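The Tolerance

The claim concerned a consignment of bearings, and Kristof Verbeke had been given until October to close it. The file ran to 210 pages. He read it in order, including the appendices, and made no notes until he had finished.

Trusel had ordered 2,751 bearings from Van Rooij. The drawing gave a bore of 60 millimetres and a tolerance in microns. The bearings met the drawing. The shafts also met the drawing. Of the first batch of 600, none would go on.

"Both parties are correct," he told Clem Rewi, who ran the claims desk at Prondier.

"Then who pays?"

"That isn't in the file."

She closed the door. Her shelves held lever-arch binders and a dead fern. She asked him to explain it as he would to the arbitrator, a retired judge with no engineering.

He said that a fit was a relationship between two parts, and that each drawing described only one. A hole could be good and a peg could be good. Somebody had to own the gap between them.
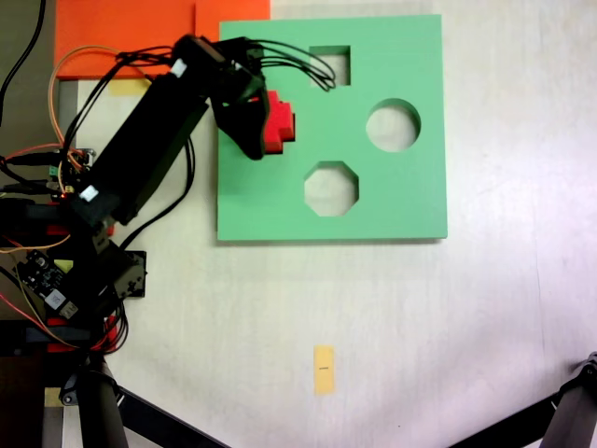 Red cross, green board: the three openings are square, round and octagonal.

Clem wrote down the word "gap" and underlined it. "And who owned it?"

"Roel Mulder. He checked both drawings until he retired. After that the drawings went out unchecked, with his initials still printed in the box."

He had found the initials on page 188. The revision was dated January 25, 2019, and Mulder had left the previous autumn. Verbeke had telephoned him at home. Mulder remembered the shaft, the supplier and the grade of steel. He asked which datum they had used. When Verbeke told him, there was a pause on the line, and then the sound of a kettle being filled.

"They should have rung me," Mulder said. "I was only in the garden."

Verbeke put the call in the report as a single line, with the time and duration. He left out the kettle. Under Cause he typed "absence of verification", deleted it, and typed it again.

Clem signed the last page that evening and asked whether he wanted the old man called as a witness.

"No," said Verbeke. "I said I'd send him the drawing."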